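Notes from the Upstairs Tables

April is when the upstairs starts to look like itself again, and I have been meaning to say thank you for it since our Friday coffee. If you haven't climbed up to the railing side lately, please do, because little things have been turning up on the tables and desks all month and it feels so much more like a place where people like to sit!

Most of it goes back to Ha-rang Baek, who came home from the spring market at Drarkum with a bag of dried flowers and far more enthusiasm than shelf space. She set the first bunch down "just for the afternoon" and of course it stayed, and then Gun-woo Ki brought in a small framed card with a leaf on it (he has promised to hang it, and I will keep reminding him until he does).

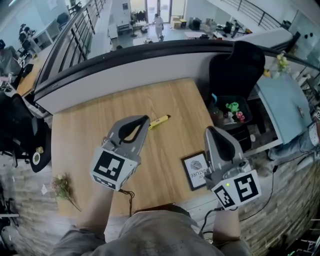 The dried flowers and the little NATURE card on the wood-grain table by the railing, with yellow ones in a small vase over on the blue desk.

I am very fond of those dried flowers, that soft pinkish brown, and they ask for nothing at all except to be kept out of the way of elbows and coffee. The vases are another matter, so if you pass one that looks low, please top it up.

We have 100 dollars left for decorating, and around 40 of it is spoken for, with a pot for the Hwang room downstairs. Ideas for the rest are welcome, and so are cuttings, jars and frames you no longer want at home. Leave them with Ha-rang or put them in the box by the Uvine shelf with your name on.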